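Stamatia Katsaros
Thread, 14 posts
01/02/2024

1/ Cable day. I've been putting off the floor in the back room since November and I'm doing it tonight. I'll post as I go so I have to finish.
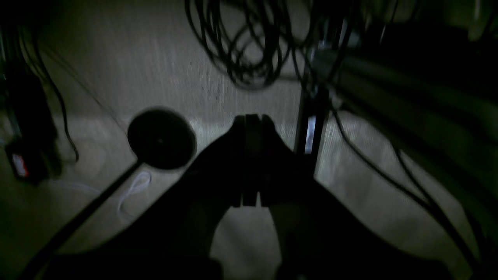
2/ The rule for tonight
Everything that plugs into something gets picked up off the carpet. It gets a label or it goes in the giveaway box. No third pile. I had a third pile last time and it's still in the closet under the coats.

3/ The black tangle
I started with the big one. If you pull on a loop in a bundle like that, it tightens somewhere else. What works for me is finding one plug and walking it backward through the loops until it comes free, then coiling that cable right away and putting it behind me. Then the next plug. It's slow. I had the radio on.

4/ Ties
I use the hook and loop kind, cut from a roll. Zip ties are fine for something that will never move, but everything in this room moves. Markos Kokkinos gave me a bag of twist ties from bread and I used those on the small stuff. They hold okay.

5/ How I coil
Over, then under, in loops a little bigger than my hand. I used to wrap around my elbow and the cables came out twisted like phone cords. Paraskevi Stergiou showed me the other way at the Borngate hall and I made her do it three times before I got it.

6/ The white cable
Thin white ones get their own bag. They knot up if you so much as look at them, and they disappear in with the black ones and then I buy another. A sandwich bag is enough. I write what's in it on the outside in marker.

7/ Round bases and poles
Anything with a flat round base goes against the wall tonight with its pole standing up. I have kicked a pole lying on the floor more than once. If the pole unscrews, I take it off, wipe the threads with a dry rag and put it back on by hand. No wrench. Somebody used a wrench on one at Drurkungate and it never came apart again.

8/ Break
Ate a sandwich standing up. Zoi Tzanetos asks if I'm throwing anything away. Yes, Zoi. Two chargers for phones I don't have anymore and an adapter with a bent pin. They're going to electronics recycling with the dead batteries, so don't come digging.

9/ Labels
Masking tape folded over near the plug, with both ends written on it: what it comes from and where it goes. "Black cable" is not a label. I found four of those in my own handwriting.

10/ Where they live now
I got hooks for the back of the door. Long cables on the top row, short ones under that, power at the bottom where I can reach it without moving anything. Hooks and a roll of tape were $62 at the place on Hotley, which is more than I wanted to spend. Achilleas Gkikas says he would have done it with nails. He's probably right, but it's a rental.

11/ The carpet
With the cables up I could finally vacuum. Light carpet with a fine weave shows every bit of lint, and there was plenty of it. I went over it one way, then across. Little bits of cut cable jacket don't come up with the vacuum, so I got those with tape wrapped around my hand.

12/ Cables on the floor from now on
If one has to cross the room, it goes along the wall. If it can't go along the wall, it gets taped flat for the night and comes up in the morning. Leave some slack by the outlet. Don't run it under the rug. I know people do. You can't see if it's worn through.

13/ Things I still have to do
Find the lid for the blue bin. Test the extension cords one at a time. Ask Paraskevi if the long one with the orange end is hers, it has "Xenos" written on it and I don't know what that means. Buy more tape.

14/ It's 11:40 and the floor is clear except for the vacuum. The third pile under the coats will have to wait until the weekend. If anybody wants phone chargers that work, I have 5 in the giveaway box by the front door. Message me before you come by, the bell is broken.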